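Sorting trays for small board repair, what size and how many?
Forum: Bench Setup and Storage

taner_k
Posted 7:40 am
I fix control boards for pumps and fans, mostly for Wimedton and a couple of shops out in Dralldale. Since February the boards come in batches and my old system (sandwich bags and masking tape) has stopped working. I lost a cable from a customer's set last month and had to buy a replacement.

I want open trays on a white top so I can see what I have. Is it better to give every job its own tray, or sort by type, with boards in one and cables in another?

Nazmiye Akbulut
Posted 8:15 am
Sort by type while you're working, by job when you put it away. I keep the round boards together in one shallow yellow tray and the short cables with the white connectors in another. A steel tray goes in the middle. Shallow matters. With deep bins you end up digging, and the connectors catch on each other.
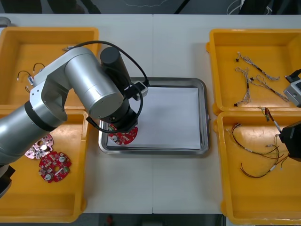 kadir_a
Posted 8:52 am
I'd go the other way. Sorting by type is fine if all the boards are the same revision. Mine never are. Two boards can have the same outline and the same notches and take different cables. One job, one tray, with a card in it. I have 30 trays on a rack and it takes no time.

Nazmiye Akbulut
Posted 9:20 am
If the revisions are mixed, sure. Taner said batches, so I took that to mean matching boards.

taner_k
Posted 12:05 pm
Mostly matching. The last lot was 300 boards in two revisions, so I guess I'm in between.

Bernadette V.
Posted 12:31 pm
Whichever you pick, check what the trays are made of. Plain plastic builds up static. I use a grounded mat and don't slide boards around in the tray. Garkness sells a dissipative tray but it only comes in black, and small black wires disappear in it.

kadir_a
Posted 1:10 pm
Agree on the black ones. I sent mine back.

taner_k
Posted 6:45 pm
Ordered six shallow yellow ones and a mat. I'll split the two revisions first and then sort by type inside each. Does anyone have a label that sticks to a tray rim and comes off clean?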